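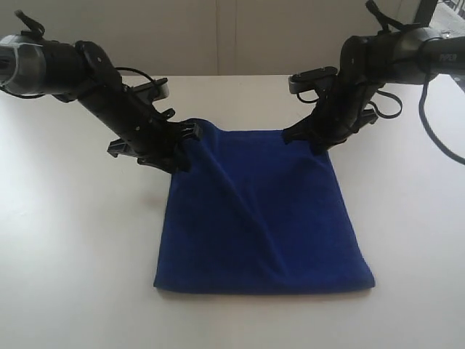
The water in Arkum is hard, and this month I finally stopped estimating how hard and set the softener up from a measured number. The symptom that got me to do it was laundry. Light towels hide mineral residue well, while a royal-blue one spread over a white table hides nothing, and a dark towel is what I now use for a quick check of rinse quality. Gray bloom along the hems, a stiff hand after line drying, and a dull cast across the flat areas all point to calcium and magnesium left in the pile. Detergent residue looks similar, so the towel alone does not settle the question. For that you need a titration.

I used the Nonel drop kit. You fill the tube to the line, add the buffer and the indicator, then add titrant one drop at a time, swirling between drops, until the sample goes from red to a clean blue. Each drop is one grain per gallon. The usual mistake is stopping at purple. Purple is not the endpoint, and stopping there reads a drop or two low. I took the sample from the outside spigot, which is plumbed ahead of the softener, and let it run for a few minutes first. The result was 19 grains per gallon. I repeated it the next morning and got the same answer.

The previous owner had the controller set well below that. The unit is an older Bronby with a metered valve, so it counts gallons and regenerates when the programmed capacity runs out. With the hardness entered too low, the valve thinks each gallon uses up less resin than it does. It waits too long, and the last part of every cycle delivers partly hard water. This explains why the residue came and went. Laundry done soon after a regeneration was fine, and laundry done late in the cycle was not. 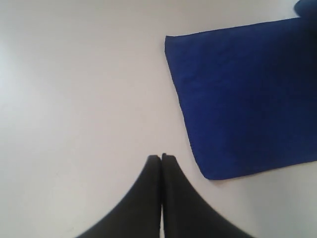

Deep blue cloth, pale tabletop.

The second setting is the salt dose. A high dose gives you more capacity per regeneration but fewer grains removed per pound of salt. A low dose is more efficient and means more frequent regenerations. I chose 4 pounds. With the hardness corrected, the display now shows 989 gallons between cycles. For two people that is a comfortable interval, and I have no plan to raise the dose.

The manual is unclear about reserve. On a metered valve with delayed regeneration, the cycle does not start the moment the counter hits zero. It waits until the programmed hour, which on mine is two in the morning. Whatever water you use in between has to come out of reserve capacity. If you do laundry and run the dishwasher on the evening the counter runs out, you can get through the reserve before the cycle starts. I left the reserve at the factory value and will look at it again if the evening samples read above zero. So far they have not.

Before changing anything else I cleaned the injector. Shut the bypass, relieve the pressure, take off the cap with its two screws, and pull the nozzle and throat. Mine had a film of fine rust-colored silt on the screen, which came off with warm water and an old toothbrush. Do not use a pin on the nozzle. The orifice is sized, and if you scratch it the brine draw will never be right again. A light coat of silicone grease on the O-ring, cap back on, bypass opened slowly.

Brine draw took 30 minutes on the first cycle afterward. I did not time it before the cleaning, so I have no baseline, and I can't say how much the silt mattered. I should have timed it. The tank did refill to the same mark, and the float was moving freely.

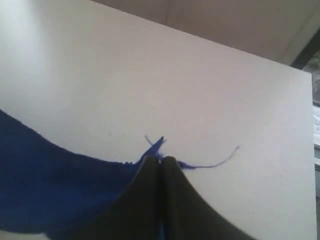

White surface against a beige wall.

On detergent: soft water needs much less. I had been using the full cap of Sayegh powder concentrate, which was a dose for hard water, and after the softener was corrected the same amount gave too much suds and a slick feel in the rinse. I cut it to half, then to a little under half. To clear old buildup I ran the towels through one hot wash with no detergent and a cup of washing soda, followed by a plain rinse. Fabric softener went in the trash. It coats the loops and makes towels less absorbent, and I don't see what it adds.

Remaining items, mostly for my own reference:

Check the salt for bridging with a broom handle. The level has looked too steady.
Retest treated water late in the cycle, kitchen cold tap.
Find out if the refrigerator line is on the hard or the soft side. The tee is behind drywall, so this will be done by titration too.
Order indicator. The Nonel bottle is nearly out, and the older one in the drawer has gone brown.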